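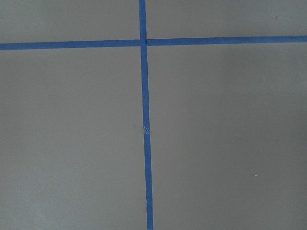

Bench grid, Jun 26, 2018

Spent the morning on tape. Blue painter's tape, to be exact, which I once believed was a product you put down and forgot. The bench is supposed to be laid out in squares so we can all say "second row, third cell" and mean the same spot. Leonie Hollenstein drew the plan in March with a ruler. I carried it out by eye, and the difference shows.

Crossings first. Where two lengths meet end to end I get a small step, one strip a touch higher than its neighbour. Tried overlapping the ends, tried butting them. Overlapping looks worse and catches a sleeve. 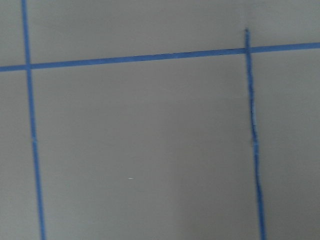 Cut the ends with a blade from now on. Tearing is quicker and I have the ragged bits to prove it. The Fasteck roll tears more or less where you ask; the Trurkell one has views of its own. Both claim to come off clean after 7 days. Note to whoever reads this on day 8: good luck.

Lines drift too. Over a long run I lean on the tape as I walk backwards and it wanders off with me. Mark both ends in pencil, then pull it tight in one go.
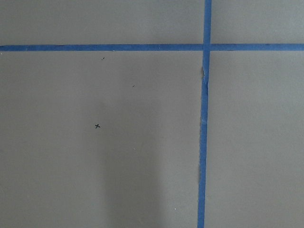 Creases: once it has folded over on itself, leave it or replace the whole length. Picking at it with a thumbnail only makes a bigger crease, and I have now confirmed this more than once.
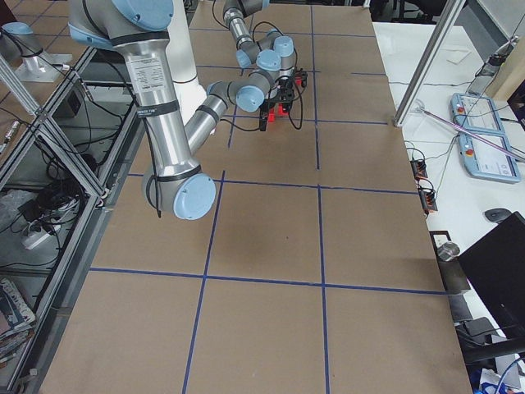
Cell size on the plan is 168 mm. Leonie wants them checked with the steel rule before anybody writes down a position. Steel rule is in the Reisinger drawer, or was.

Still to do: number the rows, order more tape, hide the plan.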